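The great cloth drawer clear-out

I have finally tackled the drawer under the sink. You know the one. Ours had reached the stage where you had to push everything down with one hand while shutting it with the other, and last night it won.

So out it all came, onto the kitchen floor. Old tea towels, a bib (our youngest is 9!), half a pillowcase, and a souvenir duster from Festcombe that I've never had the heart to use. I made a pile for the car, a pile for the bin and a pile for "might do for painting", which my other half says is just the bin pile with extra steps. Rude.

The tea towels are now folded in thirds and stood on end, so I can see them all at once. I've kept 10. The proper cleaning cloths have moved into an old Zaveck biscuit tin by the window, and floor cloths live with the mop, where they should have been all along.

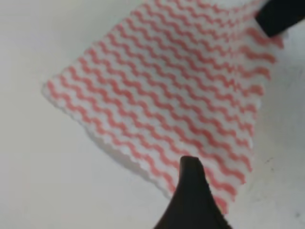

Cleaning cloths are where I get fussy. I've had the thin ones that go to string and the thick ones that never dry, and I've come round to the middling sort, with a bit of bumpiness for shifting dried-on porridge. I also like a pattern, and wavy pinky-red stripes on white cheer me up far more than plain grey when I'm wiping down the hob. Those are for the kitchen only, and anything blue is bathroom. I've told the whole house. We'll see.

Next up is the cupboard with the carrier bags in it. I opened the door this morning, had a look and put the kettle on.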